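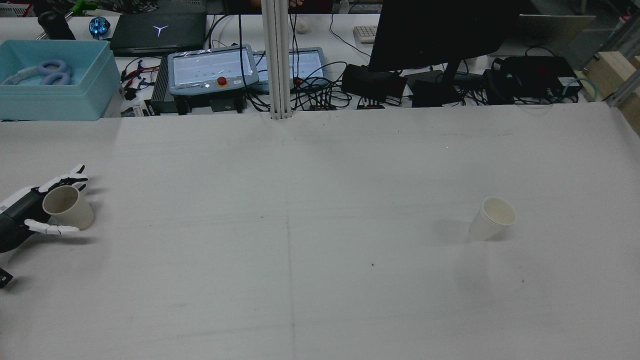

The town of Colero will stop giving out single-use cups at public events from February, the town council decided on Nov 5, 2020. The decision covers the winter market, the summer concerts and all sports days on town land. White paper cups, the kind that come in a stack and stand on the table at almost every event, will be replaced by hard cups with a deposit. Many visitors believe that a paper cup goes easily into paper recycling, but most of them have a thin plastic layer inside, and the local sorting plant does not accept them.

The council looked at the waste from last year's winter market before the vote. In two evenings the cleaning team collected 1,544 cups, and 186 of them were found outside the bins, mostly near the river path.

The town has ordered 2,000 hard cups from Hemia, a small company which also washes them and brings them back in closed boxes. Stall owners will pay a fee for each washed cup. The deposit for visitors is one dollar and it can be returned at any stall, also if the drink was bought in a different place.

Not all sellers are happy with the plan. Tavion Park, who sells tea and hot cider at the market, asked the council for more time. "I have one helper and a very small counter," he said. "Now I must take drinks orders, give change and also keep a place for the used cups." The council answered that two return tables will be set up at the entrance on Wirninum Street, so the smallest stalls can send visitors there.

Sofia Kouris, who prepared the plan for the council, said that a survey was made among visitors in the fall. In this survey 78 percent agreed to pay a deposit. Stall owners can sign up for the first cup delivery at the town office until the end of the month.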